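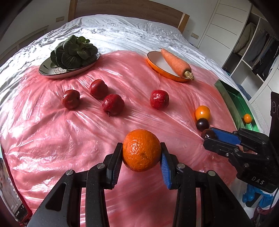

2 min read

Fruit and veg sorting at home - your questions

Updated 2024-02-21

Do I need a kitchen table for this?
No. Any flat-ish spot works. A bed is fine, even over a quilted duvet, as long as theres a plastic sheet on top. Ours is pinkish-red. Wrinkles are OK.

Which fruit is easiest to start with?
Mandarins and apples. Firm, easy to tell apart. Plums go last - they bruise.

Do plums and mandarins go together?
For an hour, sure. Overnight, no. Mandarins to the green tray, plums in a bowl by themselves.

What about the vegetables?
Each on its own dish. Bok choy on the oval plate with the dark rim, carrot on the orange dish. Leafy stuff drips if you just rinsed it so dont skip the plate.

Wash before or after sorting?
After. Wet peel slides all over plastic.

My apples keep rolling off.
Push the sheet down a little in the middle, or put them stem side down. Keep them away from the edge of the bed.

Can I use a different tray?
Yes. Rectangular is better than round, fits a shelf. The Seden one holds 438 grams of small fruit before it starts to bow. The Etau is deeper but harder to wipe.

How much fruit should I buy for one round?
Small bag of each. If you weigh things, 200 grams of plums is plenty. Whole Naltora box is 1,710 grams - too much for one bed, split it.

Will it stain the duvet?
Not if the sheet covers past where you're working. Plum juice is the bad one. Cold water right away, then regular wash.

How do I clean the sheet?
Damp cloth, drop of dish soap, hang over the shower rail. No dryer!! The Ruchti sheets curl up at the corners if you fold them wet.

Where does it all go afterward?
Apples and plums in the fridge, bok choy in the crisper drawer with a paper towel round it. Mandarins can stay out a few days. Carrot - fridge, in a bag, or it goes bendy.

Do you sell refill sheets?
Back in September. Packs of 100 only for now.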